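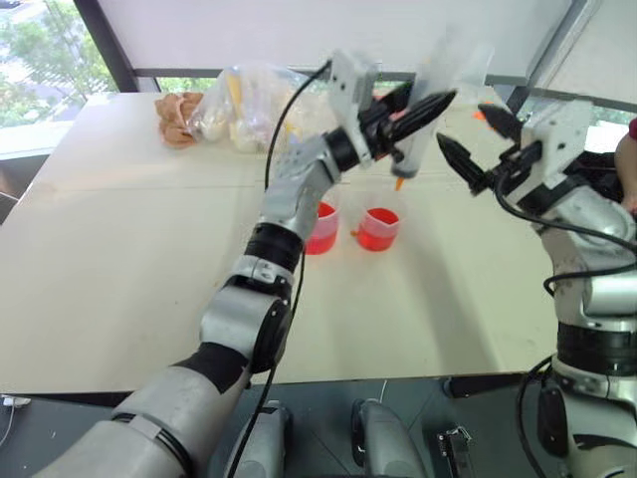 Corar two-arm bench unit

I run a small drinks and sauces kitchen with 16 people in it, and I also sell the kit we've ended up using ourselves, so this page is half shop listing and half me going on about it. The Corar is two arms on one body, set up at the end of an ordinary table. It picks up squeeze bottles, holds them over cups and doses whatever is in them. One arm grips the bottle, the other is there to steady, pass or take over. That is the whole job, and it's a job my lot were very happy to give away!

What it does in our place

We make up tasting cups and measured portions all day long – syrups, dressings, colourings, the red cordial that gets on everything. Before the Corar, two people stood at the bench squeezing bottles from the start of the shift until lunch. Thumbs and wrists suffered. I had one person strapped up twice in a year and another who asked to go on washing-up instead, and you know things are bad when somebody asks for that.

Now the bench needs one person nearby and nobody squeezing. They fill bottles, put cups out, taste, check the colour and take the finished ones away. They can also sit down, which was a bigger hit than the machine itself.

Who lost hours? No one did. I'd promised that before we signed anything and I wrote it on the rota board so I couldn't wriggle out of it. The second bench person moved to recipes and orders. She was nervous about the computer side for a few weeks and now tells me off for my spelling. What did change is the chat. Two people at a bench talk, and one person next to a pair of arms has a quieter morning, so we shifted the bench closer to the packing table. Do think about that when you're planning where yours goes.

Teaching it a job

You hold the arms and walk them through it, then save it under a name. No typing. Our first saved job took me a whole afternoon (I kept starting with the bottle too high, and cordial went up the wall). The newer ones take 11 minutes if the cups are a size it already knows. Anyone on the team can do it, and the people who used to do the squeezing are the best at it by miles, because they know how a thick sauce hangs on before it drops.

What's in the crate

Both arms, fitted to the body
Two sets of black gripper fingers
Two white mounts
Fergate control box and screen
Hand-held stop button on a long lead
Cleaning guide, laminated

The table isn't included. Any solid, level one will do.

Things to know before you order

It is slower than a fast person. Over a full shift it comes out ahead as it doesn't flag, but if you need forty cups in the next ten minutes, do them by hand.

Soft bottles suit it better than stiff ones. We use see-through ones so whoever is minding the bench can spot a low bottle from across the room.

It won't mop up after itself. Wipe the fingers between flavours, and keep the cables tidy behind the arms when you do.

Thin glass is a no from me. I've tried.

Price and delivery

The hire rate is £1235 a month, with Grekik doing the servicing and one visit included for setting up. Brouwer handle delivery and will bring it right to the bench if your doors are wide enough – measure them first, please. Allow 31 days from order. Anything ordered now should be with you before February, when we're putting the rate up a bit.

Rates last checked November 2018. If you'd like to come and have a go on ours, use the contact form and tell me what you pour. Bring your own bottles and an apron.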